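House Rules for the Arm Benches

Posted Tuesday, December 10, 2024

We rewrote our bench rules this fall, and I could not be happier with how they came out! The old set ran to 1,234 words and lived in a binder. The new one fits on a single sheet, taped up at every station, and people read it before they switch anything on. Ronaldo Manalastas did most of the cutting, with a red pen and a lot of patience, and the crews from Cova and Brusari tried each draft on their own shifts before we signed off.

A few rules I'm especially fond of:

Hands stay outside the tape while the arm has power. If you need to reach in, pause it, say "paused" out loud, and wait for your partner to say it back.

New motions run at a quarter of normal speed until two people have watched them through. A motion that has passed 100 slow runs can go on the full-speed list.

Check printed fingers at the start of each shift. Look for cracks, feel for play in the bolts, and write the result in the log even when it's all good – especially when it's all good, since a blank line tells the next person nothing.

Cables get clipped along the arm, never draped across a joint. We had 70 stoppages in August, and loose cables were behind more of them than anything else.

Clear the work surface between tasks. Only the items on the task card go back on it.

The Metska bench has its own sheet for the heavier arm, so please ask before you borrow ours for that one. Comments are very welcome (we got 290 on the last draft, and I read them all – some of them twice).

Photos from the benches are next. Click either one for the large size.

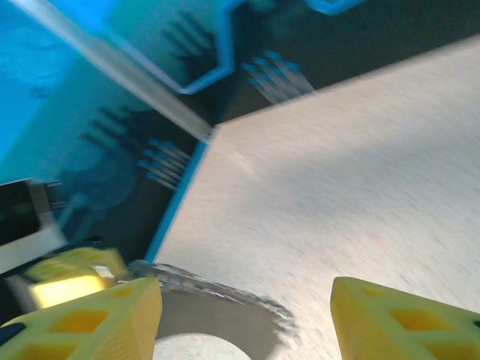
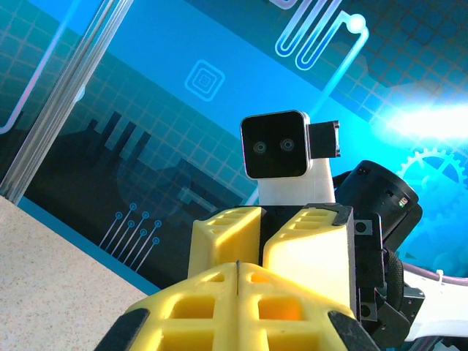

Yellow printed gripper fingers in both photos, and a cable held by a small white clip in the second.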